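Week 4 notes: Home fermentation and why your jar does what it does

Foods and Microbes, evening section
Notes by Desmond Ostrowski

Hi all. Before anything else, the room change is permanent, so keep coming to the Begay building and use the side door after 6 p.m. I've written up last session a bit more fully than usual, partly for the people who had to leave early and partly to fix two things I said badly at the board. Skip to the salt section if that's the bit you came for.

What's going on in the jar

We said that cabbage comes with its own bacteria, living on the leaves, and that you don't need to add any. I still love this fact. You shred it, salt it, press it down under its own juice, and the lactic acid bacteria get going while most of the things you don't want fall behind. They eat sugars and make acid, the acid makes life hard for everybody else, and the whole thing gets sour.

The order matters too. The first crowd to take over (Leuconostoc, mostly) is busy and gassy, and it's the reason your jar fizzes and spits in the first few days. Then it gets too acidic for them and the tougher Lactobacillus types move in and finish the job. Zaid Daher asked whether you can taste the handover. I said no in class, and I'd like to take that back! Try a bit early on and again a couple of weeks later. The early stuff is bright and a little fizzy on the tongue, and the later stuff is deeper and much more sour.

Salt, and the thing I got wrong

I told you 2 percent salt "by weight of the water." Please cross that out. For dry-salted cabbage it's 2 percent by weight of the cabbage, so 20 grams of salt for a kilo. If you're making a brine for whole vegetables, you work it out differently: weigh the vegetables and the water together and take your percentage from that total. Cucumbers usually want more, somewhere between 3 and 5 percent.

Weigh it. Don't use spoons. A tablespoon of coarse flaky salt and a tablespoon of fine salt are very different amounts, and I've ruined at least one good batch of turnips by pretending otherwise. Too little salt and you get mush or worse. Too much and the whole thing just sits there sulking.

Worked example from the board: Karthik Jayawardena's cabbage came to 1,789 grams after coring. Two percent of that is 35.78 grams, so call it 36. His jar was much too small for it, as several of you pointed out.

Cups, jars and what touches the food

Glass is my first choice for anything that's going to sit for weeks. It doesn't scratch easily, it doesn't hold on to smells, and you can see what's happening. Food-grade plastic is fine too, as long as it isn't scratched up inside. For short jobs, like scooping brine or dividing up a tasting, any clean plastic cup will do.
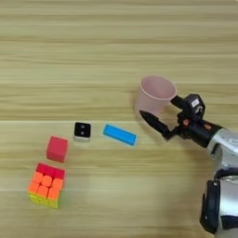
Pink plastic cup, light wooden table

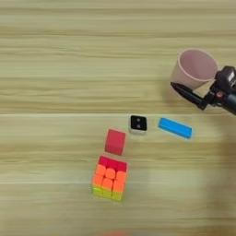

Keeping things under the brine

Mold needs air, and so does the wrinkly white film called kahm yeast. Kahm isn't dangerous, it just tastes a bit like old socks. You can skim it. Fuzzy growth in blue, green, black or pink is another story, and for this class the rule is that the whole jar goes out, no scraping.

Ways to hold everything down:
- a small glass weight that fits inside the neck
- a whole cabbage leaf tucked over the top, with something heavy on it
- a zip bag filled with brine (fill it with brine and skip the plain water, in case it leaks)

Loosen the lid once a day in the first week if you don't have an airlock. Put a plate under the jar. I mean it about the plate.

Temperature

Cooler is slower and usually tastes better. I like 19 degrees Celsius for cabbage, which is a cool room in most houses. In a hot kitchen it'll race along and go soft. Wichai Rungrueang keeps his in a hall closet and gets lovely crunchy results, so have a think about which part of your home stays steady.

pH strips

You want to see 4.6 or lower, and a finished kraut is normally well under that, often near 3.5. The strips are cheap and they're good enough for this class. Dip, wait for the time on the packet, and compare in daylight if you can - my kitchen bulb makes everything look yellow.

For next time

Read chapter 4 in the course pack, up to the part on miso. The section on koji is optional but I'd read it anyway, it's the most fun in the book.

Start one jar. Any vegetable, dry-salted or brined, your pick. Write down the weight of the vegetable, the weight of the salt, the room temperature and what it smells like each day. A smell diary sounds silly until you have three jars going and can't remember which one was the funky one.

Desmond Park has offered to bring spare lids. If you need one, email me the width of your jar's mouth before class.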